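Où va l'eau des toilettes ?

Chaque jour, on tire la chasse sans trop y penser. L'eau part dans un tuyau, et ce voyage dure souvent plusieurs heures.

Sous la maison, un tuyau en pente rejoint l'égout de la rue. L'eau y descend toute seule, grâce à son poids. Elle se mélange à celle des douches, des éviers et des machines à laver. On appelle cela les eaux usées.

Les égouts mènent à la station d'épuration. Celle de Nidbridge traite les eaux de 1 663 habitants. Des grilles arrêtent d'abord les gros déchets : lingettes, cotons-tiges, feuilles mortes. Ensuite, le sable tombe au fond d'un bassin et les graisses remontent à la surface.

Le gros du travail est fait par des bactéries. Ce sont des êtres vivants si petits qu'il faut un microscope pour les voir. Elles mangent la saleté dissoute dans l'eau. On leur envoie de l'air pour qu'elles puissent respirer. Quand elles ont fini, elles se déposent au fond et forment une boue. 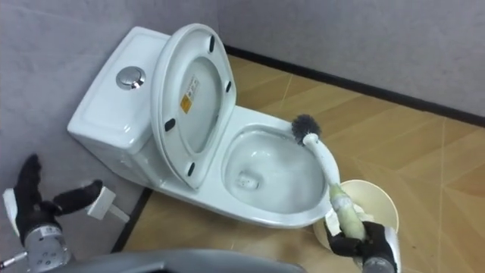
Une chasse d'eau fonctionne avec une réserve. Le réservoir se trouve derrière la cuvette. Quand on appuie sur le bouton rond et argenté, sur le dessus, une soupape s'ouvre et l'eau descend d'un coup. Puis le réservoir se remplit à nouveau et un flotteur coupe l'arrivée d'eau.

L'eau nettoyée repart à la rivière. Elle n'est pas potable : pour la boire, il faudrait encore la traiter dans une autre usine.

Mots à retenir
Égout : grand tuyau souterrain.
Soupape : bouchon qui s'ouvre et se ferme.

Texte : Forough Bakhtiari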